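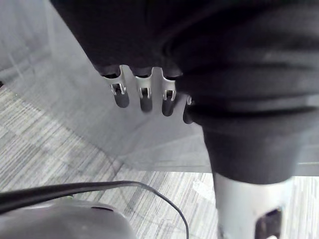 Dec 23, 2025

Posting from the hallway of my own flat because the living room is full of my brother-in-law's luggage. Time for the annual thread on what it costs to post a jar of chutney within one country.

Every October I make green tomato chutney, and every October I promise it to people who live a long way away. I make these promises freely, with a glass in my hand.

This year's batch was bottled, labelled and admired by me. Then it sat on top of the fridge until the middle of this month, which the post office regards as a kind of personal insult.

The recipe is my neighbour Emmanuel Rashidi's. He gave it to me on the back of a gas bill and has since denied that it contains sultanas. It contains sultanas. I have the gas bill.

Stage one of posting chutney is finding a box. I have a cupboard of boxes I've been saving for this exact purpose and all of them are either the size of a matchbox or once held a heater.

Stage two is newspaper. I don't get a newspaper. I used the Altamgate Community Bulletin, so my aunt will be unwrapping her jar from 3 pages of letters about the roundabout. She has strong opinions on roundabouts, so that's two presents really.

Stage three is the queue at the Riden post office. I joined it behind a man sending a cricket bat, wrapped very carefully in the shape of a cricket bat. "What's in it?" said the woman at the counter. He wouldn't tell her. I've never respected anyone more.

My turn. I put the box on the scale and it came up as 2599 grams. The cheaper rate stops well before that. Apparently glass is heavy. So is sugar. So are the sultanas Emmanuel didn't put in.

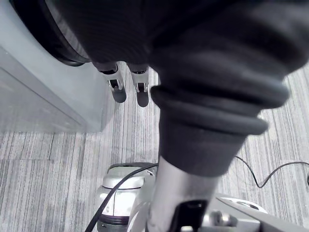
She asked if I'd thought about taking a jar out. I said they were all going to the same house. She said, kindly, that it was a lot of chutney for one house. I said she hadn't met my aunt, who puts it on toast, cold lamb and, one bad year, pavlova.

Then the declaration. Any liquids? I said it depended how you felt about chutney. She didn't feel any particular way about chutney. There were people behind me. I said no liquids, in the voice of a man smuggling.

Express was out of the question. For that money I could've put the box in the passenger seat, driven it to Kilon and bought us both a pie on the way.

So it went standard, with a sticker saying FRAGILE that I paid for separately. I'm told the sticker has no legal force. It's more of a mood.

Tracking update: it left Riden, went to the Angelovski depot, then came back to Riden for reasons of its own. It's now had a nicer December than I have.

My aunt rang last night to ask whether chutney was coming this year, because if not she'd buy a jar from the markets. From the markets! I said it was on its way. She said that's what I said last year, and it turned up in time for Easter.

A few of you have asked for the recipe. The gas bill says 15 green tomatoes, onions, brown sugar, malt vinegar, mustard seeds and a word that could be ginger or finger. I went with ginger.
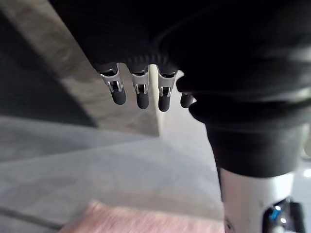
Question from the replies: how long should it sit before you open it?

Six weeks at least, somewhere dark and cool, so the vinegar has time to settle down. Once a jar's open, keep it in the fridge.

I kept one jar back for us. My brother-in-law found it this morning and had it with eggs. He says it's a bit heavy on the sultanas.

Emmanuel, if you're reading this, I'll be over for your big saucepan after lunch. Mine's still got last October in the bottom of it.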